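Soft Plastics Collection Moves Indoors at Hurnar Hall

Anyone who has been saving up their bread bags and bubble mailers (and judging by the calls we get, plenty of you have been) will be glad to hear that the soft plastics collection is coming back to Hurnar Hall on Monday, and that this time it will be inside, in the long room next to the kitchen, where the rain can't get at it.

The collection used to run out of the side porch, and those who remember last winter will remember chasing wrappers across the parking lot every time the wind picked up. Despina Vasić, who has looked after the recycling corner at the hall for 7 years, asked the building office for an indoor spot back in the spring, and she was delighted when the answer finally came through.

"I must have picked bread bags out of that hedge every week," she said, laughing. "It's such light stuff, you put it down and it's gone. I'm very happy to have four walls around it."

The biggest change for most households will be in what happens at home before anything gets carried over. Film and wrap go into their own basket or bag now, apart from paper and apart from the kitchen trash, and Vasić has been going around telling everyone who will listen that it doesn't take anything fancy. A small wastebasket on the floor by the cabinets does the job very nicely, and plastic wrap has a way of filling one up a good deal faster than you'd think, even when there's hardly any weight to it. 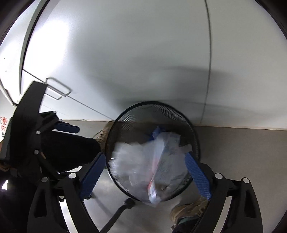 Pushing it down with your hand helps a little, but it springs right back, so Vasić suggests folding the bigger sheets flat first and tucking the small crinkly pieces inside them. She also likes to leave the basket unlined, which saves a bag and lets her see how things are coming along without getting up from her chair.

The list of what's welcome is the same as before: bread bags, produce bags, the clear wrap from around paper towels, bubble wrap, and mailers with the paper labels cut off. Please shake out the crumbs. Chip bags and candy wrappers with a shiny silver lining still can't be taken, and neither can anything that has had raw meat in it, so those will have to go in the regular trash as they always have.

Everything dropped off at the hall will be baled and picked up by Fedoruk, the same hauler that takes the cardboard. Last year the hall sent off 2501 pounds of film and wrap, a figure Vasić has written on the whiteboard in very large numbers, and she would dearly love to have to erase it and write a bigger one.

Doors open at 4 in the afternoon. Use the Hiline Street entrance, please, as the front steps are being repaired and the railing is off on one side. There are two parking spaces by the door for people dropping off, and if you can't manage the carrying, call the hall office before noon and someone will come out to your car.

Coffee will be on in the kitchen, and the Umis bakery has promised a tray of its poppy seed rolls for as long as they last.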